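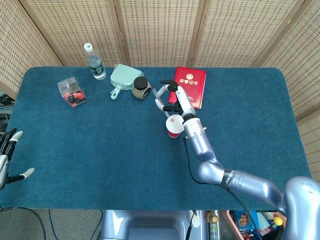 Guides / Power and Charging / Battery Care

How to Check, Store and Recycle Portable Power Banks

11/12/21 - By Lesego Shezi, Trekum Consumer Guides
Reading time: 4 minutes

Portable power banks are often purchased for a single trip and then left in a drawer until the next one. A unit stored in this way may lose much of its capacity, and a damaged unit may present a fire risk. This guide sets out the procedure recommended by Trekum for inspecting a power bank, testing its capacity, preparing it for storage and disposing of it at the end of its life. It applies to lithium-ion and lithium-polymer units intended for phones, tablets and small accessories. It does not apply to car jump starters or household backup systems.

Before you begin

You will need the power bank, its charging cable, a wall charger with a rating that matches the one given in the manual, and a USB power meter. A basic meter is sufficient. The meter must be able to display total energy in watt-hours (Wh) as well as voltage and current. Work on a hard surface that will not burn easily, away from curtains, paper and bedding.

Step 1. Inspect the case

Remove any sleeve or cover and examine the unit under good light. Do not charge or use a power bank that shows any of the following:

- a case that bulges, or that rocks when placed on a flat surface
- a split seam, crack or deep dent
- a sweet or solvent-like smell
- scorch marks near a port
- any sign of liquid

If one of these is present, proceed directly to Step 5. Do not press the case flat and do not attempt to open it.

Step 2. Inspect the ports and cables

Look into each port for lint and bent contacts. Lint may be removed with a dry wooden toothpick while the unit is switched off. Metal tools should not be used. A plug should sit firmly without being held in position. Cables with exposed wire or a loose connector should be replaced, as they are a frequent cause of slow charging that is wrongly attributed to the battery.

Step 3. Test the capacity

Charge the power bank until its indicator shows that it is full, then disconnect it and allow it to rest for 2 hours. Reset the meter, connect it to the output port, and attach a phone or tablet with a low battery. Allow the power bank to discharge until it switches itself off. A large unit may need more than one device. Do not reset the meter when changing from one device to the next, and confirm that your model retains its reading when it is unplugged.

Compare the final reading with the watt-hour figure printed on the case. Some energy is always lost in converting the voltage, and a healthy unit will not deliver the full printed amount. Record the result of the first test and use it as the reference for later ones. A reading that has fallen to less than half of the first result indicates that the unit should be retired.

Readers often ask whether a low reading on a new unit is grounds for a return. Nandi Mokoena, who manages product testing at our Bekerport office, advises repeating the test with a different cable before contacting the seller. In her experience a thin or very long cable can affect the result considerably.

Step 4. Prepare the unit for storage

A power bank that will not be used for a month or more should be stored partly charged. On a unit with four indicator lights, two lit lights are suitable. Place it in a dry cupboard at room temperature, disconnected from all cables, and keep it apart from keys, coins and loose batteries. A vehicle is not a suitable place for storage in summer or winter.

Check the charge every three months and restore it to the same level when necessary. Write the date of purchase and the date of the last test on a small label attached to the case. The label should not cover the rating information, which airline staff may ask to see.

Step 5. Recycle the unit

Power banks must not be placed in household trash or in curbside recycling. Cover the ports with non-conductive tape, place each unit in its own plastic bag, and take it to a collection point that accepts rechargeable batteries. Residents of Bekerport may use the counter at the Radebe service center, which accepts up to 12 units per visit.

Swollen or leaking units require separate handling. Telephone the collection point before traveling - many sites do not accept damaged batteries at the general counter. Until the unit can be delivered, keep it outdoors in a metal container of dry sand, away from buildings and out of the reach of children.

Revision note

The storage section was revised in September by Gerrit Nkosi. Corrections to this page may be sent to the guides desk, quoting reference 297.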